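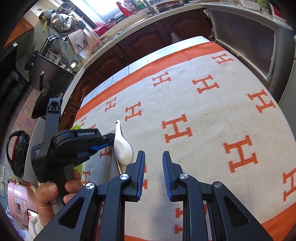

*Wide lens, right-hand unit. Both grippers over the blanket, spoon by the left jaw tip.*

Wednesday, kitchen table, started 9.30. Comparing the short lens and the wide lens on the hand-held pair. Wiriya rig settings left as they were last time, except exposure, which I locked because of the window.

Blanket stays on for now. The orange H pattern makes it easy to see how much the wide lens stretches things towards the side. Letters near the middle are usable as they stand. Towards the right they grow a lot and the table edge turns into an arc. The Dirnovbridge correction file straightens the edge but throws away a strip down each side, and the left gripper loses part of its handle. Running uncorrected for today and will correct afterwards.

**View of the fingers**

Wide lens: both fingers of the near gripper in view, blue pads visible on the inner faces, blanket clear between them. Linkage and pivot screws take up more of the bottom of the picture than I'd like. The other gripper comes in from the left with the whole jaw assembly showing, so the two can be seen working on one object.

Short lens: near fingers sharper, ridges on the pads easier to pick out. The left gripper drops out as soon as the hands are more than a forearm apart. No good for two-handed work.

**Spoon**

White ceramic soup spoon, picked up by the handle with the left, passed to the right, put down again. Did 145 passes, wide lens only.

- Handle across the ridges: holds.
- Handle along the ridges: spoon rolls, bowl swings down. Most of the drops were this.
- Gripping by the bowl: poor, pads only touch at two points.
- Spoon on a cream part of the blanket is hard for the tracker, fine once it overlaps an orange letter.

Green cloth was much easier and either gripper will take it from a corner. Left gripper sometimes pinches blanket along with cloth. Need to come in higher.

**Recording**

Set the recorder for 3,000 frames a run. Last run saved 2,730. The gap is all in one block, at a point where I had the left unit turned over, so I suspect the cable before the Traltuvitz controller. Swapped cable, next run complete. One good run proves little, repeat it.

Clocks on the two units drift apart by almost 30 ms over a long run. Restarting both together fixes it for a while. Wuna build is supposed to handle this, not installed yet.

**Wrist**

Left hand tired well before the right. The tall frame puts the weight high and the thumb ends up doing the steadying. Try holding lower down.

**Next**

- Same spoon passes with short lens on the left, wide on the right
- Plain dark cloth under the spoon, compare tracker
- Label the old cable or bin it
- Ask whether the correction file can keep the sides

Stopped 12.15, batteries on charge.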